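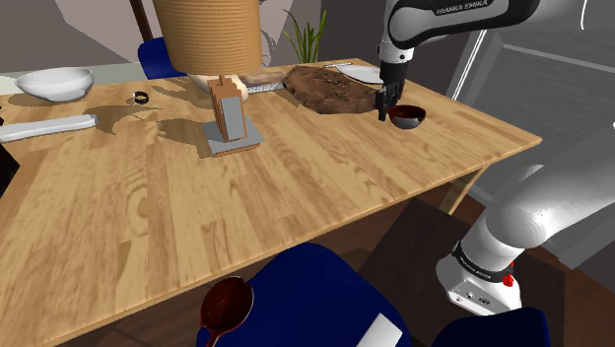 Our Visit to the Simulation Open Day at Pedeo
Project report, Automation and Society module

Introduction

In March our group went to the open day at Pedeo, a small firm on the Cirkach business park that builds practice kitchens for robots inside a computer. There were 34 of us on the coach, counting the two lecturers, and I think most of us had expected a big hall full of whirring machinery and a great deal of noise. What we got was a warm, carpeted room, a row of large screens and a very generous plate of flapjacks, and I must say I enjoyed it far more than I had expected to.

How the day ran

We were split into 6 groups and moved from screen to screen, with a member of staff at each one who was happy to be interrupted (we interrupted a lot!). My group began with the dining table, where an arm with a two-fingered gripper was held over a small bowl with a dark red inside. Our guide explained that every object on the table has to be given a weight and a slipperiness by hand, and that somebody had once spent a whole afternoon getting a single spoon right. After that we were allowed to turn the view about for ourselves, and I am afraid we rather hogged the mouse.

The pouring demonstration

After tea we came to the part I had been looking forward to, which was liquids. Solid things are fairly easy for the computer, we were told, but a liquid has to be worked out as a great many little pieces all pushing against each other, and that takes time. The view we were given was a close one, looking down over a black gripper with several fingers, with a thin dark red stream coming down from the lip of a container. Along the left of the stream ran fine blue and purple lines, and one of our group asked about them straight away. Our guide said they came from the way the picture is drawn and had nothing to do with the liquid itself, and she seemed rather pleased to have been asked.
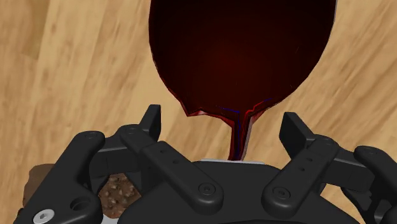

What we took from it

Before the visit I had thought of simulation as a sort of video game, and I came home with a good deal more respect for it. We have two questions left over for our next report, on the Khumalo warehouse at Erumdale: how closely a practice kitchen must match a real one, and who decides when it is close enough. Our thanks go to everyone at Pedeo for their patience, and for the flapjacks.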